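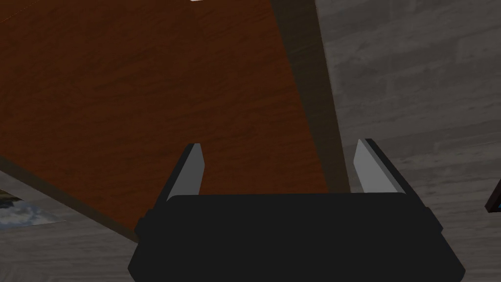
Garba Anozie wrote in after the July release to say that a council member who leaves the room before a roll call should not be listed the same way as one who never showed up that evening. He was right, and the vote table now has separate codes for the two. Anyone who built on the earlier release should read the section on vote codes before updating.

Pravon Council Votes

Pravon is a table of recorded votes from the Clakix city council, with the motion text, the mover and seconder, and how each member voted. It is put together from the signed minutes. Garba Eze and Olanrewaju Effiong maintain it.

What is in it

The current release covers 112 meetings, regular and special. Work sessions are left out, as the council takes no binding votes at them. Closed sessions are left out too, but a vote taken in public after a closed session is included and carries the flag after_closed.

Files

meetings.csv - one row per meeting, with the type, the start time and the presiding member
motions.csv - one row per motion, with the text as it stands in the minutes
votes.csv - one row per member per motion
members.csv - names, wards and terms of office
corrections.txt - changes made since the last release, newest first

All files are UTF-8, comma separated, with a header row. Motion text can contain line breaks inside quotes, so please use a real CSV reader. Splitting on newlines will give you extra rows and no error message.

Vote codes

Y - yes
N - no
A - abstained, stated aloud
R - recused, with a reason on the record
L - present at the opening roll but out of the room for this vote
X - absent from the meeting

In the earlier release L and X were both coded X. We went back through the minutes for every X. Where the clerk had not noted a departure we left the code alone, so some X rows may still be people who slipped out early.

Voice votes are harder. The minutes usually say "motion carried" and nothing else. We do not fill in a Y for everyone. These motions appear in motions.csv with method set to voice, and they have no rows in votes.csv. If you compute how often two members agree, you are only looking at roll calls, and those tend to be the contested items.

How it was made

Musa Ajayi typed the older minutes from scans. Newer ones were parsed from the clerk's text files with the script in the tools folder. For checking, Ibrahim Eze drew 50 motions at random and read them against the signed copies. He found 2 errors, both in the seconder field, and both are fixed.

Known problems

Ward boundaries changed partway through. The ward column in members.csv gives the ward at the time of election, which may not match the current map.

Amended motions get a new row for each amendment, linked by parent_id. In 20 cases the minutes do not make clear which version passed. These have status set to unclear, and we would rather leave them that way than guess.

There is no party column. Council seats in Clakix are nonpartisan on the ballot, and we do not add affiliations from campaign mailers or endorsements.

Corrections

Send the motion_id, the field and the page of the minutes you are relying on. A video timestamp helps but the signed minutes win if the two disagree - we note the conflict in corrections.txt.

License

The compiled tables are CC BY 4.0. The scripts in the tools folder are MIT.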